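Feline hyperthyroidism

Feline hyperthyroidism is a disorder in which the thyroid glands of a cat release too much hormone. It is mainly a disease of older cats and is rare in young ones. Most cases arise from a benign overgrowth of one or both glands; a malignant growth is the cause in a small share of cases.

Signs

The usual signs are weight loss in spite of a good or increased appetite, greater thirst, restlessness, vomiting and a poor coat. The heart rate is often raised and a murmur may be heard. A minority of cats lose their appetite and become dull -- a form sometimes called apathetic hyperthyroidism. Signs develop slowly and are easily put down to age.

Diagnosis

The vet feels the neck for an enlarged gland and takes blood to measure total thyroxine (T4). A raised value in a cat with matching signs is normally enough. Other illness can push the value down into the normal range, in which case the test is repeated or free T4 is measured as well. Kidney values and blood pressure are checked at the same time.

Diet

Thyroid hormone cannot be made without iodine, and a food with very little iodine lowers its output. The food must be the only thing the cat eats. Table scraps, treats and the food of other pets in the house will undo the effect. 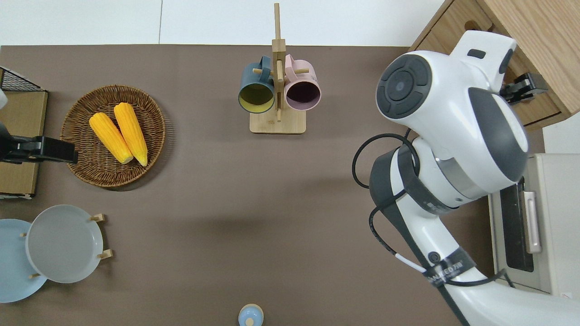
Beltrán objected that this rule cannot be kept with a cat that goes outdoors, and that for such animals diet should not be offered as a treatment at all. The feeding guide issued by the Felonach clinic takes a milder line and allows a trial where the cat can be kept in. Both agree that the food does not shrink the growth, and that signs return when it is stopped.

Medicines

Methimazole and carbimazole block the making of new hormone. They are given by mouth for life, usually in 2 doses a day at the start. Methimazole can also be made up as a gel for the inner ear flap; gloves are worn when it is applied. Side effects include vomiting, itching of the face and, less often, changes in the blood count.

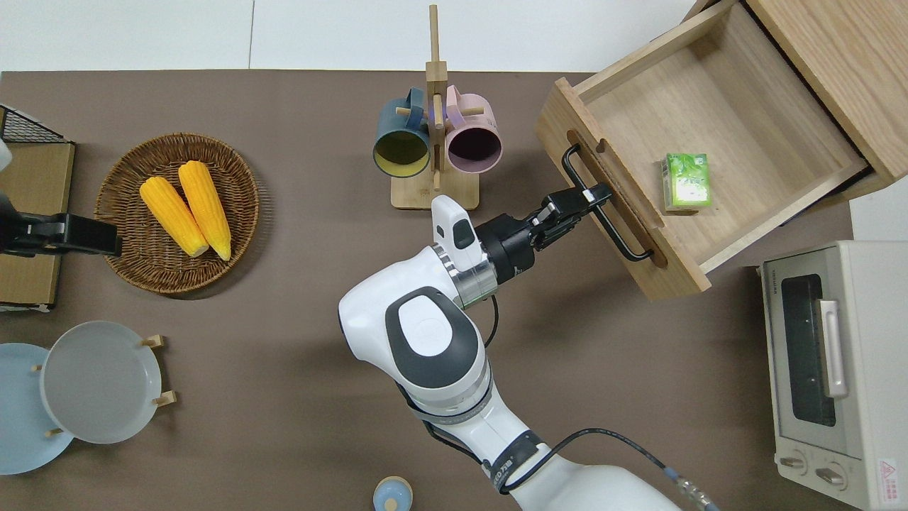
Radioactive iodine

A single injection of iodine-131 destroys the overactive tissue and spares most of the normal gland. The cat stays in a licensed unit until its radiation level has fallen -- the length of stay depends on local rules. Most cats need no further treatment, though a few develop an underactive thyroid.

Surgery

Removal of the affected gland can also be curative. The chief risk is damage to the parathyroid glands, which leads to low blood calcium.

Kidney disease

An overactive thyroid raises blood flow through the kidneys and may hide kidney disease. Kidney values are therefore measured again once treatment has begun.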